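Diary: the Grakdale appointment, second week

Reading time: 3 minutes
Print this page | E-mail this page

Thursday, 7.40 am. Back at the desk with the appointment papers for the Grakdale water regulator.

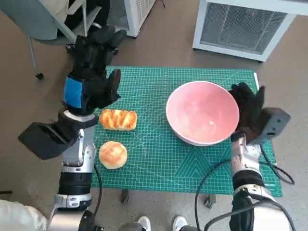 Who decides whether a complaint about the appointment goes to a full inquiry? The complaints office does, after a first assessment of whether the matter falls within its powers and whether the complainant has already tried the regulator's own procedure.

The first assessment has a limit of 22 working days. The file was opened in June and the clock was stopped once, when the office wrote to the ministry for the shortlist scores. By my reckoning the stoppage is valid under the rules, but the letter recording it is undated, and that will be raised.

Two complaints are now joined under one reference. The first says the post was advertised with a requirement for ten years in a senior finance role and that the requirement was dropped between the advert and the interviews. The second concerns a conflict of interest. A member of the selection panel held a paid advisory position with Prernov, which supplies the regulator's metering software. The position was declared on the annual register. It was not declared to the panel. Whether the first cures the absence of the second is a legal question, and the guidance is silent on it.

10.15 am. Read the bundle again from the front. It runs to 607 pages, of which the last 55 are duplicates of the interview notes in a different order. Page numbering restarts at the annex, so every reference has to be given twice. I have started a table of my own: document, date, author, both page numbers.

The amended job description is at tab 4. It has no version number. The ministry says the change was approved by e-mail, and the e-mail is not in the bundle. Asked for it again, with the metadata.

1.30 pm. Call with the records section. They confirm that the Darkent contract was outside the period and need not be produced. I disagree on the dates but not strongly enough to hold up the rest. Noted the point and moved on.

The regulator's reply to the second complaint came in over lunch. Four paragraphs. It relies on the Akanda ruling, where an undeclared interest was held not to void an appointment. In Akanda the panel member left the room before the vote. The minutes at tab 9 show no such absence, and the vote is recorded as unanimous.

4.50 pm. Drafted the assessment note up to section 3. Word count 2715, too long for the template, so the history of the post will go to an appendix.

Still outstanding: the approval e-mail, the date of the stoppage letter, a signed copy of the panel minutes. The copy in the bundle is initialled on the first page only.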